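# À propos de Skarine

Skarine est un petit laboratoire privé installé à Pakville, dans un bâtiment où le sol est plus propre que nos publications. Nous travaillons sur une seule question, assez peu glamour pour qu'on nous la laisse : comment un robot à deux doigts peut-il saisir des choses qui n'ont pas de forme ? Les cubes, d'autres s'en occupent très bien. Nous avons pris les câbles.

Notre méthode s'appelle Olari. Elle part d'un constat vexant : devant un paquet de fils emmêlés, un modèle qui cherche « le » bon point de prise en trouve toujours un, avec une belle assurance, et se trompe. Olari lui demande d'en proposer 3, de dire lequel bougera le moins le reste du tas, puis de recommencer après chaque contact. La vue vient du poignet, au plus près des doigts. C'est une vue étroite, encombrée par la pince elle-même, et c'est celle dont le robot dispose quand il faut fermer. 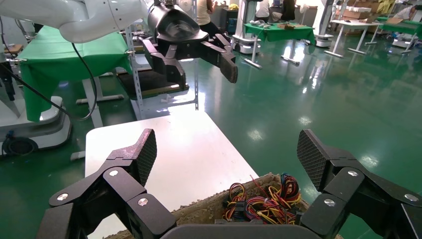 L'apprentissage se fait par démonstration. Le jeu actuel compte 3 331 saisies, dont 967 ratées, que nous gardons avec un soin presque sentimental. Les retirer donnait de meilleures courbes à l'entraînement et un robot nettement plus bête à l'essai. Nous avons publié les deux courbes, ce qui a été diversement apprécié.

Le résultat dont nous sommes le plus contents tient en une ligne : 200 démonstrations suffisent pour adapter Olari à un nouveau type de faisceau, à condition que les connecteurs restent visibles. Quand ils sont enfouis sous les fils, la méthode hésite longtemps – puis choisit mal. Nous y travaillons depuis avril.

Bisgaard, notre partenaire industriel, fabrique des faisceaux électriques et nous fournit ses rebuts par cartons entiers. Ils sont tordus, dépareillés, souvent incomplets. Pour nous, c'est du matériel de premier choix.

## Travailler avec nous

Nous accueillons des stagiaires en robotique et en apprentissage automatique, ainsi que des équipes qui souhaitent tester leur propre méthode sur nos bacs. Les visites se font l'après-midi, sur demande. Si vous avez chez vous un tiroir plein de vieux chargeurs, apportez-le.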